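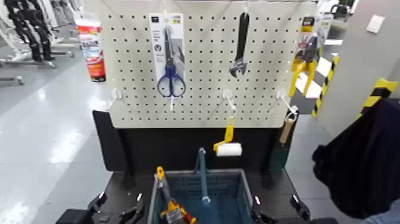
매장 공구 진열대 앞, 파란 장바구니를 사이에 둔 양손 그리퍼. 원격 조종으로 동작을 가르치는 중이다.

손목이 먼저 안다

로봇에게 장보기를 가르치는 사람들. 그리고 고리에 걸린 공구 하나를 빼는 일이 왜 그렇게 오래 걸리는가

오전 수업은 벌써 시작돼 있었다. 수업이라고 부른다, 이 팀은. 선생은 조종석에 앉은 사람, 학생은 로봇. 교실은 매장 한쪽 타공판 앞. 가위, 몽키스패너, 나무 손잡이 달린 스크레이퍼, 페인트 롤러. 동네 철물 코너에서 흔히 보는 것들이다.

하는 일은 단순하다. 고리에서 빼서 바구니에 담는다. 끝.

그런데 그게 안 끝난다.

"당기면 안 돼요. 들어야 돼요." Hestlow의 조종 교육 담당 테구 리엠(Teguh Liem)이 제일 많이 하는 말이다. 취재하는 동안 몇 번을 들었는지 모르겠다. 고리 끝이 살짝 들려 있으니 물건을 앞으로만 당기면 걸린다. 위로 조금, 그다음 앞으로. 사람은 생각도 안 하고 하는 동작이다. 생각을 안 하니까 설명도 못 한다. 그래서 말 대신 손으로 보여준다. 조종 장치를 잡고 사람이 움직이면 로봇 팔이 따라 움직이고, 그 과정이 통째로 기록된다. 이걸 한 편이라고 센다. 성공한 편, 실패한 편, 애매한 편.

6월부터 지금까지 모은 게 1,338편. 그중 학습에 쓰는 비율은 67퍼센트라고 했다. 나머지는? 버리는 건 아니고 따로 둔다. 떨어뜨린 것, 바구니 테두리에 걸친 것, 조종자가 중간에 기침한 것. 기침도 기록에 남는다. 팔이 움찔하니까.

잠깐 앉아봤다

기자도 해봤다. 고른 건 스패너. 검고 긴 손잡이 끝 구멍이 고리에 걸려 있고 머리는 아래로 가 있다. 쉬워 보였다. 아니었다.

첫째, 깊이를 모르겠다. 화면으로 보면 손끝이 이미 닿은 것 같은데 아직 한참 남았다. 둘째, 힘이 안 느껴진다. 잡았나? 잡은 것 같은데? 들어보면 빈손. 세번째 시도에서 겨우 집었고 고리에서 빼는 데 또 한참. 바구니 위까지 가져와서는 가운데로 올라온 손잡이를 피하느라 허둥댔다. 58초. 숙련자는 훨씬 짧다고, 위로인지 뭔지 모를 말을 들었다.

리엠은 내 기록을 학습용에 넣지 않겠다고 했다. 이유를 물었더니 망설임이 너무 많단다. 로봇은 망설임까지 배운다. 중간에 멈칫하는 시범을 많이 넣으면 로봇도 그 지점에서 멈칫한다고. 그래서 조종자에게 맨 먼저 가르치는 게 속도가 아니라 결심이라고 했다. 갈 거면 가고, 틀렸으면 깔끔하게 빠져서 다시 들어가라.

포장이 문제다

물건마다 성격이 있다. 가위는 흰 종이 카드에 붙은 채로 걸려 있다. 카드를 잡을 것인가, 파란 손잡이 고리를 잡을 것인가. 조종자마다 답이 다르다. 카드파는 넓어서 편하다고 하고 손잡이파는 카드가 휜다고 한다. 팀 안에서 한동안 말이 많았던 모양이다. 결론은 둘 다 모은다. 단, 한 사람이 한 편 안에서 방법을 바꾸지는 말 것.

노란색과 검은색 포장에 든 공구는 또 다르다. 투명한 플라스틱 부분이 빛을 받으면 화면에서 윤곽이 날아간다. 조종자는 경험으로 메운다. 로봇은 그럴 경험이 아직 없고, 그걸 지금 쌓는 중이다.

롤러는 다들 싫어한다. 하얀 털 부분을 누르면 푹 들어가니 잡았는지 헷갈린다. 노란 손잡이 쪽을 잡으라고 지침에 적혀 있는데 그러면 이번엔 털 쪽이 옆으로 돈다. 취재 중에 본 롤러 시범 두 편은 모두 재촬영이었다.

왜 매장인가

Hestlow는 원래 실험실에서만 했다. 벽 흰색, 조명 일정, 바닥 무광. 거기서 배운 동작을 밖에 들고 나오니 잘 안 됐다고 한다. 매장 바닥은 번들거리고 천장 조명이 그대로 비친다. 옆에는 옷걸이 진열대가 있고 기둥 모서리엔 노랑 검정 줄무늬 테이프. 로봇 입장에서는 다 처음 보는 것들이다.

그래서 나왔다. 진열대 배치는 Mostunwood라는 이름의 내부 과제에서 짠다. 걸린 자리를 바꾸고, 고리 몇 개는 비워두고, 바구니를 조금 옮긴다. 다시 한 편. 또 옮기고 한 편. 조종용 소프트웨어는 Grimari라고 부르는데 화면 오른쪽 위에 버튼이 하나 크게 있다. '취소'. 제일 많이 눌리는 버튼이라 키웠다고.

지루하지 않냐고 물었다. 리엠은 지루하다고 바로 대답했다. 그래도 이 일은 지루해지면 그날은 그만해야 한다고 했다. 손이 대충 가기 시작하고, 대충 간 손이 그대로 데이터가 된다. 조종자 교대는 2시간마다. 더 하겠다고 해도 안 시킨다.

외부 평가는 Fitzgerald라는 업체가 맡는다. 사람 개입 없이 로봇 혼자 고리에서 빼고 담기까지 해야 통과. 공구의 자리는 당일에 정해진다. 조종자들도 미리 알수 없다.

인터뷰가 길어지자 리엠이 자꾸 조종석 쪽을 봤다. 다음 순서가 스크레이퍼였다. 나무 손잡이, 초록 날. 날은 잡지 말 것, 손잡이 중간, 들고 나서 앞으로. 새로 온 조종자가 작은 소리로 따라 읽고 있었다.

"들고, 앞으로."

그리고 녹화 버튼을 눌렀다.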